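Rutance Guest Suites - Radarport Building
Room Turnover and Safety Checklist, Floor 4
Completed September 8, 2021

Scope: kitchen, bath, sleeping area, entry and balcony. Items are marked OK, FIX or WATCH. A FIX item has to be closed before the next check-in. A WATCH item can be rented but gets looked at again in October.

ENTRY
1. Door closes and latches without a push - OK
2. Deadbolt and chain - OK
3. Evacuation map posted at eye level - FIX. The map is from before the stairwell doors were renumbered. The new one is in the office file.
4. Smoke alarm, test button - OK
5. Entry light - OK, bulb replaced during the check.

KITCHEN
6. Outlets by the sink trip and reset - OK
7. Range hood filter - FIX. Greasy on the underside. Soak and refit, or swap for a clean one.
8. Extinguisher gauge in the green, pin in place - OK
9. Under-sink cabinet dry, no cleaning products left behind - WATCH. Dry now, but the base panel has an old stain and the trap is the slip-joint kind that gave trouble in the Garodar building.
10. Counter clear of cords and clutter - OK

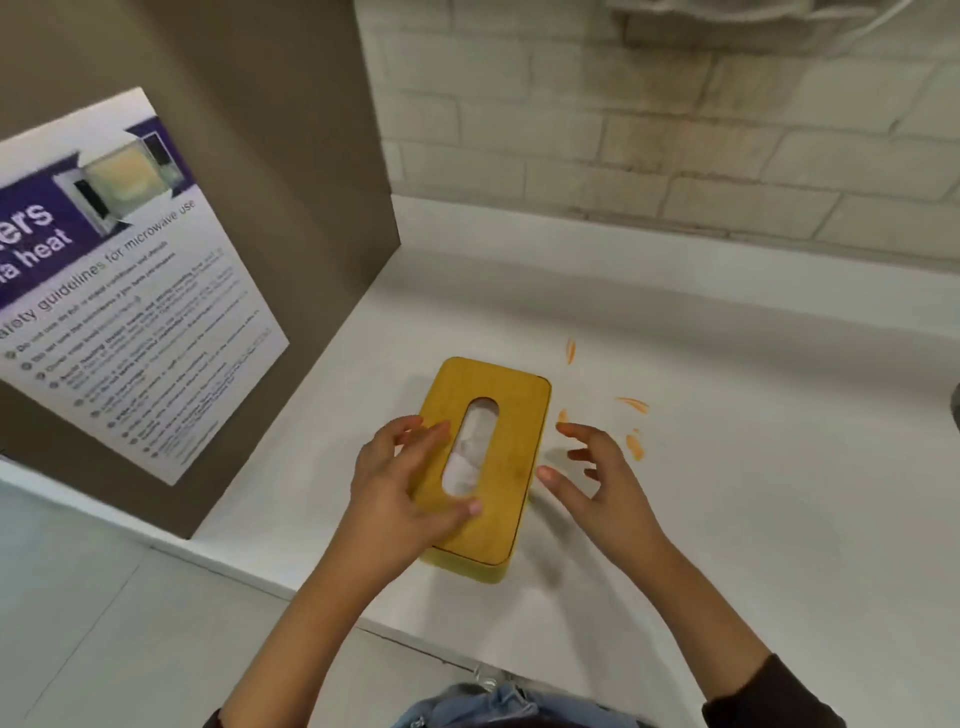

The range outlet and the counter outlets are on separate breakers, and the panel labels now match. Please do not relabel the panel in pencil, it rubs off. Loose items on the counter stay at least two feet from the burners, and paper goods come first on that list. The tissue box with the yellow wood lid counts as paper goods, so it belongs at the sink end or on the nightstand. The same goes for dish towels and the welcome folder.

BATH
11. Water at the tap does not scald - OK
12. Grab bar, pulled hard in both directions - FIX. Left flange moves. Do not just tighten the cover, the anchor behind it has to be reset.
13. Exhaust fan - OK, noisy
14. Non-slip strips in tub - WATCH. Two are lifting at the corner.
15. Hard surfaces and small items wiped down - OK
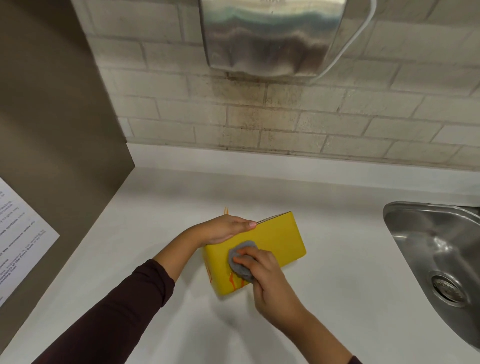 Item 15: yellow box wiped with a gray cloth.

SLEEPING AREA
16. Window opens fully and stays up - OK
17. Window stop key on hook - FIX. Hook is there, key is missing.
18. Lamp cords, no fraying, not under the rug - OK
19. Obi space heater - removed. The tip-over switch did not shut it off. Tagged and taken to the office. Portable heaters are not to go back in any suite until we have a written answer on replacements.
20. Bed frame bolts - OK

BALCONY
21. Railing, no movement at the posts - OK
22. Door track clear - OK, swept
23. Planter weight - WATCH. The big planter is full of wet soil and stands near the outer edge. Move it against the wall. 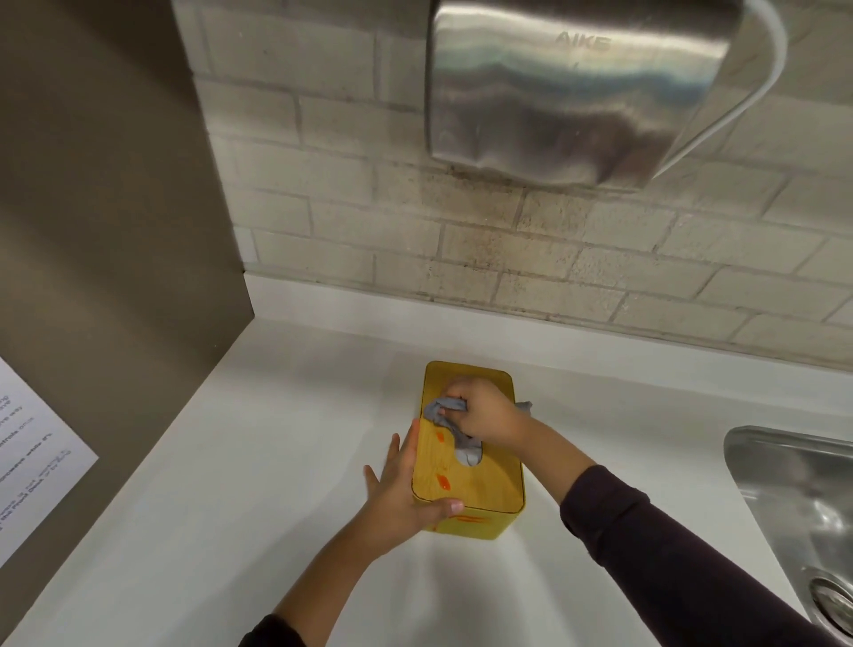

Can a suite be rented with an open FIX item if the guest agrees to it?
The guest's agreement does not change anything. The suite stays blocked in the booking system until the item is closed and signed off.

COST NOTES
Grab bar anchor and labor, plus a new hood filter: 600 dollars, quote on file. The hall carpet edge outside the suite is a building item and is not included. Building management has its own quote for that, 870 dollars, and we are waiting for a start date.

OPEN ITEMS AT CLOSE OF CHECK
3, 7, 12, 17. Suite blocked.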